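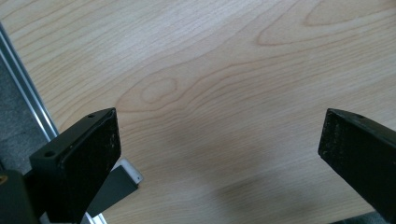 Planning and Budgeting for Hand-Held Grippers: Your Questions

These are the questions that land in our inbox most often from schools, small shops and research groups getting ready to buy their first set of hand-held grippers. Phyllis Rowbotham wrote the first version of this page and Jordan Birkett keeps it current, so if something is out of date, blame Jordan (kindly, please).

What does a basic Firkora kit cost?

The standard Firkora hand-held kit is $1,643. For that you get one gripper with its camera mount, one pair of block pads already fitted, the charger and a carrying case. The camera itself is priced separately, and we do it that way so that groups who already own one don't have to pay for it twice. Sales tax and shipping go on top. If your purchasing office needs a formal quote, write to us with your delivery address and we'll send one that stays good through the end of the following month.

Should I buy one gripper or two?

Oh, this is the one we could talk about all afternoon! It depends on what you want people to do with them. Picking things up, moving them, stacking, sorting, putting things into bins: one gripper will do, and one is much easier to learn on. Folding, opening jars, holding a bag with one side while you fill it with the other, that sort of thing really does want two. If the money is only there for one right now, go ahead and start with one. The second can be added later and it will pair with the first without any trouble, as long as both are on the same software version.

How often will we have to replace the pads?

Pads are the part you will buy again and again, so please put them in the budget from the start. A replacement pair is $19. They pick up dust and scuffs pretty much from the first morning, and that by itself is nothing to worry about. Wipe them with a barely damp cloth and carry on. What you are looking for is a corner that has rounded over, or a face that no longer sits flat against the other one when you close the grip. A group using its kit every day should plan on a fresh pair each month. A classroom that brings it out now and then might get through a whole school year on two pairs.

Do we need a special table?

No, and we have talked more than one customer out of an expensive workbench. Any steady table at a comfortable standing height is fine. Leave yourself more open surface than you think you need, and keep it clear until you have decided what the first task is.

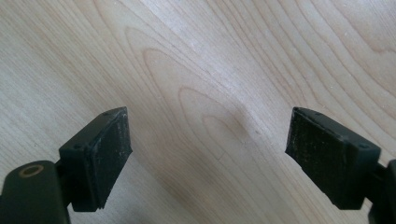

Do give some thought to the lighting over that table, though. Strong overhead light can wash out a pale surface on the side nearest the lamp, and the fingers will throw a bit of shadow wherever you put them. A second lamp from the other side helps a good deal. Lurside sells a clamp lamp for $71 that we like, but a desk lamp from home will get you through the first few weeks.

What else do people forget to budget for?

Time, mostly. Someone has to set up the table, put the objects back between tries, copy the recordings over and look through them. In our Gruvcombe workshop we allow 80 minutes for a first session with new people, and a fair share of that goes to chatting and adjusting wrist straps. Beyond time, you'll want storage for the recordings, a box of everyday objects to work with, and a spare charger.

Is it better to rent first?

If you are not sure how much use it will get, yes, I would. We rent the same kit by the month, and if you decide to keep it, your first month's rent comes off the price. Rentals go quickly in the fall, so ask early.

Will the kit work with the Dawber arm we already have?

The pads will fit the Dawber fingers, yes, with the adapter plate. The adapter is a separate item and does not come in the standard kit, so mention the arm when you ask for your quote and we'll add it on. Please also tell us how old the arm is. The earlier ones use a different screw size, and we would much rather send you the right bag of screws the first time.

When should we order if our funds expire at year end?

Get your order to us before December if you possibly can. We do our best with the late ones, but the invoice has to match the ship date, and some purchasing offices are very strict about that.

Can we pay in installments?

Schools and nonprofits can split the cost into two payments. Ask for Jordan.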